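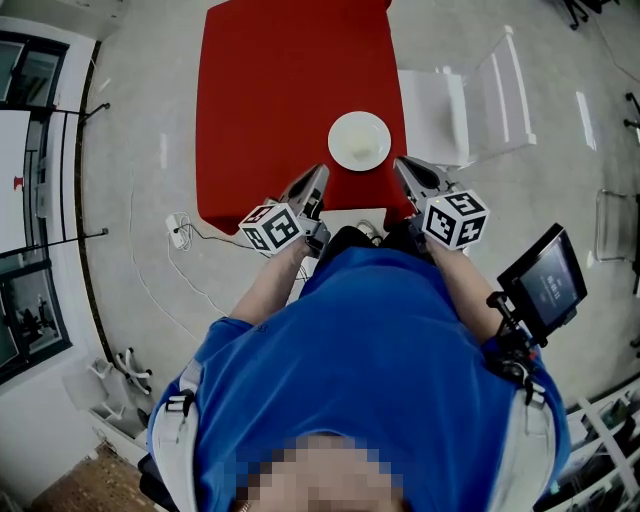
Projects > Puketti Dining Room > Progress Reports

Print this page | E-mail this page

Progress report to Promance: table service and dining room work
Reporting period: July
Prepared by: Mwanahawa Muriithi
Date of report: 11 August 2024

1. Scope

The grant covers the refitting of the small dining room at Puketti and the writing of a table service guide for the people who will use it. The guide deals with laying, serving, clearing and storing. Work in July was limited to the plate handling section of the guide, the choice of table covering, and the list of outstanding work on the room itself. The kitchen is funded separately and is not reported on.

2. Table and covering

The table is now used with a red cloth. Two coverings were compared during the month, the red cloth and a set of individual place mats supplied by Bitow. The mats were easier to wipe but moved when a plate was drawn toward the edge of the table. The cloth stayed in place in all sessions. It hangs over the edges of the table, and a seated person can catch the hem with a knee when pulling in a chair. Kerubo Were has asked for a second cloth with a shorter drop, so that the two can be alternated with the wash. The order has been placed and is charged to line 6 of the budget.

White plates are retained as the standard. They show clearly against the red, and users with reduced vision reported less difficulty in finding the rim. Round plates only will be kept in the room. The oval dishes have gone back to the store.

3. Plate handling

The section on plates has been rewritten in full. The July draft sets out the following:

– The plate is set down near the edge of the table at which the person will eat, with the rim fully supported.
– Single small items of food are placed in the center of the plate.
– The plate is steadied at the rim before food is moved on it.
– Clearing starts only when both hands are free.
– Plates are not stacked on the cloth.

The draft was tried in 33 sessions. In three of these the plate was set down too far from the edge and had to be moved after the food was on it. Wafula Owino has revised the wording of the first instruction to give the distance in finger widths, as several readers did not find a measurement in inches useful at the table.

4. Seating

The chairs are white, with tall slatted backs. They are stable, but the back makes them awkward to turn in the narrow part of the room. A chair left sideways at the end of the table takes up part of the walking route on that side. The guide will ask that chairs be pushed in square to the table before serving begins. Nuno Figueiredo has measured the clearance on both sides and will propose a revised table position in the next report. Felt pads for the chair legs were fitted during the last week of July – the first set supplied was the wrong diameter and was exchanged by Seol without charge.

5. Floor and power

The light gray floor has been kept. It cleans easily but reflects the windows, and two users said that they found the glare tiring in the afternoon. Blinds are being priced.

Power remains the main open item. The room is still supplied on the table's left side by a power strip on the floor, with loose cables running out from it, and there is also cable under the near edge of the table. This is acceptable as a temporary measure only. Somtochukwu Haruna has specified a wall-mounted outlet run above the baseboard, with the strip and all floor cable to be removed once it is live. The quoted price is $654, including making good. The electrician requires the section of wall beside the windows to be clear for one working day. Until then the area under the table is to be checked before each session, and cable is to be moved back from where people's feet rest.

6. Budget

Spending in July was within the approved amount. The outlet run was not in the original estimate. We ask Promance to approve a transfer from the furniture line, where the retained chairs have left a balance sufficient to cover it. No increase in the total grant is requested.

7. Next period

Planned work: installation of the outlet run, subject to the approval in section 6; delivery of the second cloth; trial of the revised plate wording; first draft of the section on clearing and storage. The clearing section depends on the shelf layout, which Kerubo Were will confirm with the kitchen contractor.

Questions on this report should be sent to Mwanahawa Muriithi at the Puketti office.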